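February, just after lunch

Second go at comparing the two sets of finger pads on the hand-held grippers. Suqin Tian had the Guster pads on her pair all last month and swears by them, and Liv has been equally loyal to the blue ribbed ones, so I promised them both I'd sit down with a table of ordinary household stuff and try to be fair about it (I have my own leanings, as you both know!).

Blue ribbed pads first. Thin plastic bags are still my favourite test, because a bag gives you so little to push against, and the ribs do seem to catch a fold nicely if I come in low and close slowly. The brush is another matter. Coming at it from the side I kept pinching on the bristles, and it wanted to roll in the fingers.

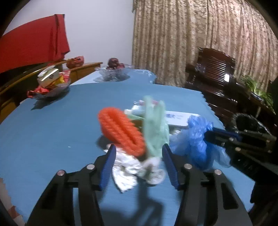
I also went back to the spring question. With the softer spring I managed 11 clean pick-ups of the cloth before my thumb got tired, and with the stiff one only 5, so I'm leaving the soft one in for now, even if Hajnalka thinks it'll wear out sooner. She may well be right, bless her.

The running log stands at 1,124 grasps across both pad types. I'd like another 70 with the Guster pads before I say anything out loud in the meeting.

Left to do: check the pivot screws on both grippers, ask Hipólito whether the Wuniris mount will take the wider lens, and try the brush again by its back.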